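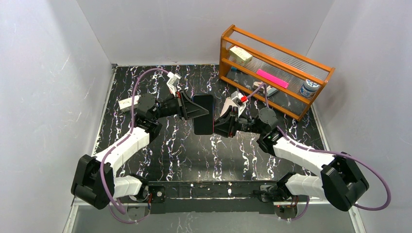
작업 노트 – 검은 상판과 휴대폰 닦기
2020년 4월 21일
작성: Ngọc Nông
인쇄 | 이메일로 보내기

오늘은 상판 표면을 확인했습니다. 검은 대리석 무늬이고 광택이 있어서 손자국이 아주 잘 보입니다. 흰 줄무늬와 연한 보라색 줄무늬가 가늘게 갈라져 있어서, 긁힌 자국인지 무늬인지 처음에는 구별하기가 어려웠습니다. 손톱으로 만져 보면 압니다. 무늬는 걸리지 않습니다.

닦는 순서는 Khôi Lý 씨가 1월에 적은 것을 그대로 했습니다. 마른 천으로 먼지를 먼저 없애고, Breludex 세정액을 천에 묻혀서 세 번 닦습니다. 상판에 직접 뿌리지 마세요. 마르는 시간은 약 6분 걸렸습니다. 창문 쪽이 조금 더 늦습니다.

휴대폰은 어두운 색이라서 이 상판 위에 두면 멀리서 잘 안 보입니다. 옆면에 붉은 선이 있는 쪽을 오른쪽으로 두면 방향을 알기 쉽습니다. 화면도 같은 천으로 닦았는데 가장자리에 실이 조금 남았습니다. 다음에는 Tusden 천을 써 보고 싶습니다. 보관 번호는 359입니다.

Birutė 씨 질문: 밝은 색 매트를 깔면 안 됩니까? 저는 괜찮다고 생각하지만 Đạt Ung 씨에게 먼저 물어보겠습니다. 세정액은 여섯 병 더 주문해야 합니다. 아직 안 했습니다.

문의: Kiltham 작업실 | © 2020 Kiltham | 맨 위로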